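Filed under: Teleoperation > Recording demos > Solved (mostly)

Hi Mirjana, adding my notes to the ticket before I forget what I tried. Lejla here, still on the drawer task in Yip, still driving the sim arm with the hand controller.

So the problem again: I steer the gripper down to the top drawer, line it up with the handle, squeeze the trigger, and the fingers close a moment after I've already started pulling back. I get air! Out of 200 demos I recorded for the drawer, the filter threw out a ridiculous number for "no contact at grasp," and I'd sworn half of those were good pulls when I was doing them.

First thing I tried was slowing way down on the approach (didn't help, just made my wrist sore). Then I turned the hand-motion scaling down so a big move of mine is a small move of the arm. Much nicer for getting the fingers around that skinny curved handle, but the late close was still there.

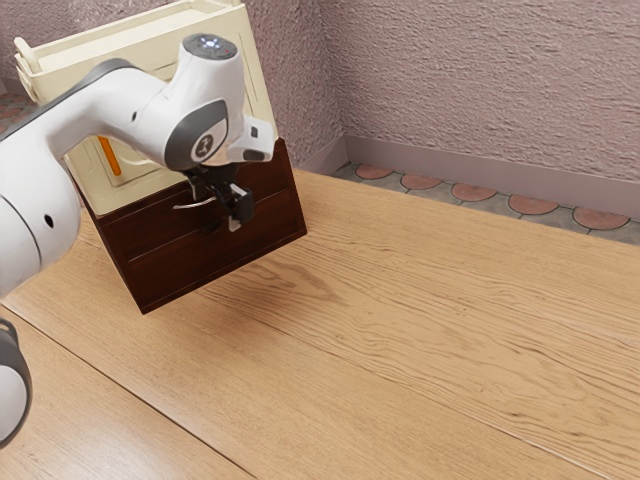 Then I finally looked at the log timestamps. Arm poses come in right on time and the trigger signal lags them by 200 ms, every single episode. I had the smoothing filter on for everything, trigger included. Duh. I switched it off for the trigger only, left it on for the pose, restarted Yip and recorded 15 fresh ones. Only one got rejected, and that was me bumping the cabinet on top of the chest.

Two questions before you close this. Can I shift the trigger channel in the old demos and save them, or do I need to redo the lot? And is the trigger smoothing supposed to be on by default? The Loltance profile has it off.

I'll start on the lower drawer tomorrow with the new settings unless you tell me to wait.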